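Evening Prayer in a group: app and book give different psalter weeks after Pentecost

Asked in: Liturgy of the Hours / Practical questions
Tags: psalter, ordinary time, evening prayer, group use

A small group at our church in Nidham says Evening Prayer together at 7 pm. Half of us use the Usivora app and the others use the single-volume book. The two agreed all the way through Lent and Easter. Since the day after Pentecost they have not.

The book is not at fault as such, as it only prints the psalms and leaves you to work out the week. The person who sets the ribbons made a note of the last psalter week used before Lent and, when Ordinary Time came back, carried on with the next one. The app is on a different week of the psalter altogether.

There is a second difference that may or may not be connected. On the evening before the first day of the week, the app shows a different set of psalms depending on whether you open it from the calendar or from the "today" button. The calendar view gives what the book calls Evening Prayer I. The "today" view gives ordinary psalms.

What I would like to know:

Is it correct to carry on from the last psalter week before Lent?
If not, is there a rule that can be applied with only a parish calendar to hand?
Which of the app's two views is right for the evening in question?

We are lay people with no obligation to say the office, so this is a matter of being on the same page. The settings in the app are Region: England, Office: full, Language: English. I have not changed them.

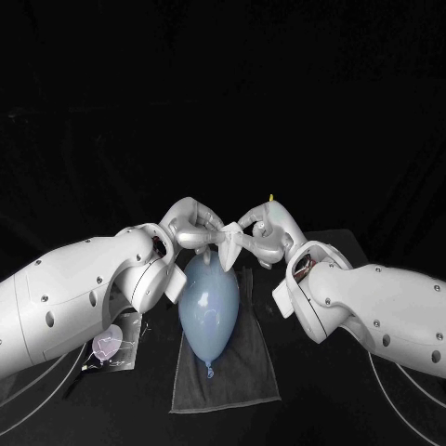
Which version of the app? I had the "today" button fault as well and it went away after an update in May. The psalter week was right throughout, so I would trust the app on that and move the ribbon in the book.

Reply from the asker: It is the current version, updated in June. The "today" view still differs.

2 answers

Answer 1 (accepted)

The psalter is arranged over 4 weeks. It does not run on without a break through the year. It is tied to the number of the week in the season, and it goes back to Week 1 at the start of Advent, at the start of Ordinary Time, at the first full week of Lent and at Easter. The short run of days between the ashes and the first full week of Lent uses Week 4.

Carrying on from the week used before Lent sometimes gives the right result and sometimes does not. The reason is that Ordinary Time is numbered so that its last week is always the one with Christ the King. The weeks after Pentecost are in effect counted back from there. In many years a whole week number is dropped at the join. If the last week before Lent was the sixth, the first after Pentecost may well be the eighth, and your ribbon would then be a week behind for the rest of the season. I expect that is what has happened.

The rule you want:

Find the number of the week in Ordinary Time from the parish calendar. Divide by 4. The remainder is the psalter week. If nothing is left over, use Week 4.

So in week 7 of Ordinary Time you take away 4, have three left, and use Week 3 of the psalter. Week 20 divides exactly and uses Week 4.

The same method works in Advent, in Lent (from the first full week) and in Easter, using the number of the week in that season. It does not work inside the Christmas and Easter octaves, which have their own arrangements. Follow the book's instructions there.

One point that catches groups out is the day after Pentecost. It may be kept as a memorial, and in that case the psalms still come from the current psalter week unless the memorial has proper ones. The collect changes and the psalms usually stay put. Look up the week number first and the memorial afterwards.
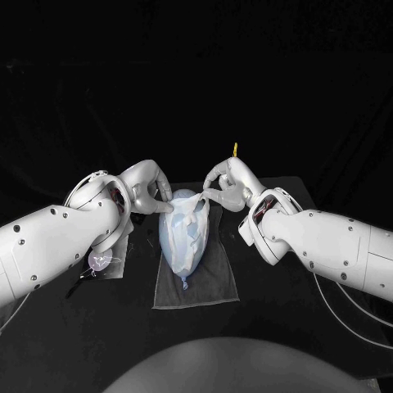 Balloon and torn paper strips on a black tabletop.

On the second matter, the calendar view is right. The liturgical day generally runs from midnight to midnight, but the Lord's Day and solemnities begin on the evening before. Evening Prayer on that evening is therefore Evening Prayer I of the following day, and it is taken from the new psalter week. In the book it is printed at the head of each week for that reason. There is no second Evening Prayer set for the outgoing day, so whatever "ordinary psalms" the app is showing must have been taken from somewhere else.

If a solemnity falls on the day before, there is a clash between its Evening Prayer II and the Evening Prayer I of the next day. The Table of Liturgical Days at the front of the book settles it. The higher in the table takes precedence, and if they are level, the office of the current day is said. 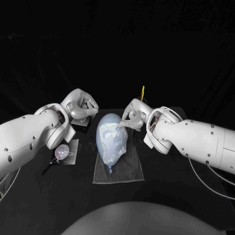
Answer 2

Our group at Nudier had the same trouble and we stopped using the "today" button. Under Settings there is an option called "Day begins". Ours was on Midnight and there was another choice, Vespers. I changed it and I think that fixed it, though I only checked it for 2 weeks.

I can't help with the psalter numbering. We use the Skjelbred wall calendar, which prints the psalter week in the corner of each row, and go by that. It was wrong once, in the Christmas season.

Comments on Answer 2

"Day begins" is only there if Office is set to full. It disappears on the short setting.

Asker: Found it. It was on Midnight. Both views now match for the evening before. The ribbon has been moved on a week by the rule in Answer 1 and agrees with the app.

Does the option affect Night Prayer as well?

Yes, Night Prayer after Evening Prayer I changes too. There are separate forms for after Evening Prayer I and Evening Prayer II, so check that the heading matches.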